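Ticket 610 – Random restarts on the label desk computer
Status: Closed
Category: Hardware / desktop
Site: Skatska, packing room
Opened: Sat 20 July

Problem as reported
The desktop that prints shipping labels shuts off without warning and starts up again by itself. No blue screen and no error message. It happens most often when a big batch of labels is sent to the printer. After the restart, the Sengar label program asks to recover the last batch, and some labels print twice. The packing team has been checking duplicates by hand.

First response
Asked the site to note the time of each restart and what was open. Also asked them to move the computer's plug from the power strip to the wall outlet. They did both. The restarts kept coming, with the computer on the wall outlet and the printer still on the strip.

Log entry 1
Read the system log over remote access. Each restart shows up as an unexpected loss of power, with nothing useful before it. No memory errors and no disk errors. The disk has more than 500 GB free, so space is not a factor. Windows updates were last installed in June and the restarts began well after that, so I did not roll anything back.

Checked the Sengar program as well. It was two versions behind. Updated it and sent a test batch of 21 labels, which printed fine. A larger batch brought the machine down partway through. The update did fix the duplicate labels – the program now remembers where it stopped – but it did not fix the restarts.

Log entry 2
Asked for the computer to be brought to the bench. It is a Dell desktop with a green motherboard. Took the side panel off.
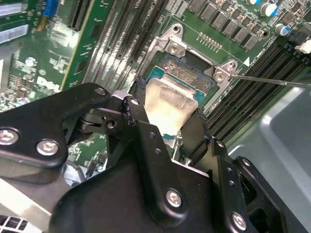
Dell board, case open.

Cleaned out the dust with short bursts of air and checked that the fans turned freely. Pressed each power connector back into its socket. None of them felt loose. Started the machine with nothing attached except a monitor and keyboard and let it sit at the desktop. No restart.

Ran a processor load test for an hour. No restart. Ran a memory test overnight, all passes clean. At this point I could not make it fail on the bench at all, and I was close to sending it back as "no fault found."

Log entry 3
Went back over the times the site had written down. Every restart was during a print job, but only when the job went to the Flomaser printer on the desk. Jobs sent to the shared printer in the hallway never caused one. Asked the site to send over the Flomaser with its own power supply and USB cable.

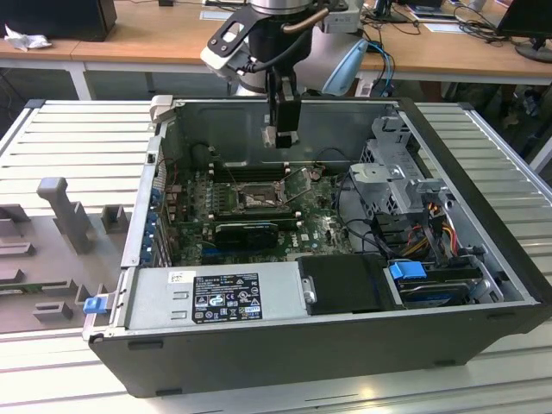
Tower on its side, side panel removed.

Connected the printer to a rear USB port and sent the same large batch that had failed before. The computer restarted before the batch finished. Tried a different rear port, same result. Tried a front port, same result. Tried the same port with a cable from our own stock and the batch completed.

Swapped back to the site's cable to be sure. Restart again. Bent the cable gently near the printer end while the machine was idle and got a restart that way too. The outer cover is split close to the plug, and bare shield wire can be felt through the split.
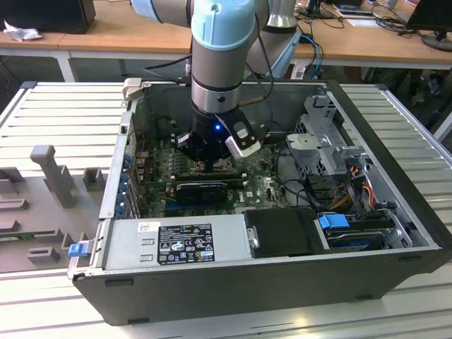 Inside view with the graphics card in place.

Log entry 4
Wanted to rule out damage to the computer from repeated shorts. Tested all USB ports with a flash drive and a mouse, all working. Checked the power supply outputs with a tester, all within range. Ran the load test again with the Flomaser connected on the new cable and sent 764 labels in one job. No restart, no duplicates.

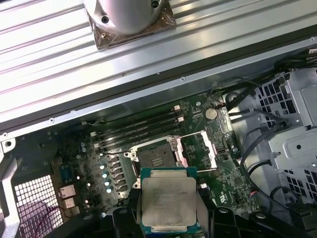
Left the machine running over the next night with a small print job set to go out every hour. All jobs finished and the system log shows no power events for that period. Put the side panel back on and labeled the case as tested.

Resolution
Damaged USB cable between the computer and the Flomaser printer. Cable replaced, old cable cut and thrown out. Sengar program updated. No parts replaced inside the computer.

Notes for the site
Please keep the new cable behind the desk leg and not under the Brastesell scale. The split is at the spot where the scale's foot was resting on the old cable. The cable we sent is longer, so there should be enough slack to go around.

If the computer restarts again, write down the time and reopen this ticket instead of starting a new one. The recovery message in Sengar can be answered with "Yes" from now on.

Follow-up
Site replied that the desk has been back in use all week with no restarts. They asked for a spare cable to keep in the drawer. Sent with the next supply box.

Ticket closed.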